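November, 6.40 am

Minus 2 outside at the back step, 11 in the porch. The porch held overnight without the heater, so the foam strip on the outer door is doing something. Left it alone.

Main job was the bathroom fan duct. The run goes up through the ceiling, across the joists and out the soffit on the north side. Whoever put it in used flexible duct for the whole distance and let it sag between the second and third joists. Warm air goes up, cools in the sag, drops its water, and the water sits there. I had been blaming the fan for the stain beside the light fitting. The fan is fine. Took the duct down and tipped out most of a cup.

Replacement is rigid pipe, 100 mm, with a steady fall toward the outside. I wanted a drop of 2 in 100. Set the high end at the fan collar and the low end at the soffit and ran a string between them. The string fouled on one cross brace, which I notched slightly on the underside. It carries no load.

Joints are taped with foil tape, male ends pointing outward so that any water runs past the seam. One short piece of flexible left at the fan end to take up vibration, pulled tight. Total length came out shorter than the old run by the amount of the sag plus a detour around a wire that is no longer there.

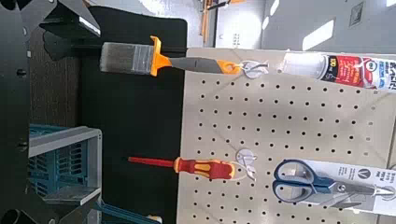

Insulation next. Unfaced batts over the top of the pipe, two layers crossed, then the loose fill raked back over. The Fivirham calculator gives a depth of 23 cm for an attic in this zone, which I don't believe. It seems to assume a heated space below at all hours and no wind washing at the eaves. I went deeper at the outside wall and left the baffle clear. Checked the baffle with a flashlight from the soffit side and could see light along its full width.

Duct was finished at noon. Sandwich, soup, changed the bit in the drill.

Afternoon on the humidity log. The logger in the hall takes a reading every few minutes and fills its memory at 2000 readings, then stops without any warning. It had stopped. I now have a gap that covers the exact stretch when the stain got worse. Downloaded what was there and cleared it. The hall sat near 50 per cent for most of the record, with sharp peaks after each shower and a slow return to the baseline. The slow return is the useful part. With the old duct the curve takes most of the morning to flatten out. If the new one works, the tail should be much shorter. Will run it with the same shower length and the door shut for a proper comparison.

Second logger, the one from the Zirneck kit, reads higher than the first when they sit side by side. Put both in a sealed tub with a saucer of wet salt to see which is off. Needs a night at least. Should have done this before trusting either of them. 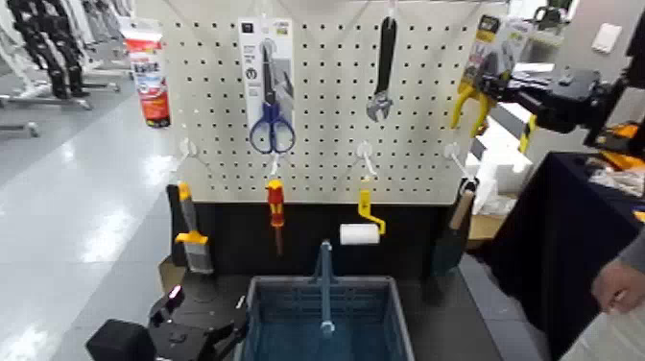 Pegboard, with scissors and adjustable wrench.

Ceiling stain: scraped the loose paint, board underneath is firm. The screwdriver tip doesn't sink in anywhere. Will leave it open to dry before any primer goes on. Stain blocker first, then two coats of the flat white, if the half tin in the basement hasn't skinned over. The colour on the lid says Llanos White and the wall is clearly a shade off that, so I may end up doing the full ceiling. Putting that off.

Outside hood: the flap was sticking at a quarter open. Paint on the hinge pin. Scraped the pin clean, worked the flap by hand until it fell shut under its own weight. With the fan on it lifts all the way and stays up. Held a tissue at the grille inside and it stuck firmly, where before it slid off. Not a measurement, but the difference is large. The fan sounds lower in pitch too, and the rattle at start-up has gone.

Still to do: seal around the pipe where it passes through the soffit, add one more hanger strap near the bend, find the attic hatch gasket I bought last winter. Also ring the Kekville yard about the odd length of pipe they charged me for and didn't load. The receipt is in the coat pocket.

9.15 pm. Ran a shower test anyway, door shut, fan on throughout and left running afterward. Mirror cleared before I had finished brushing my teeth. The logger is in the salt tub, so no reading from it. Will repeat when it comes out. Minus 4 at the step and still dropping. Porch 9.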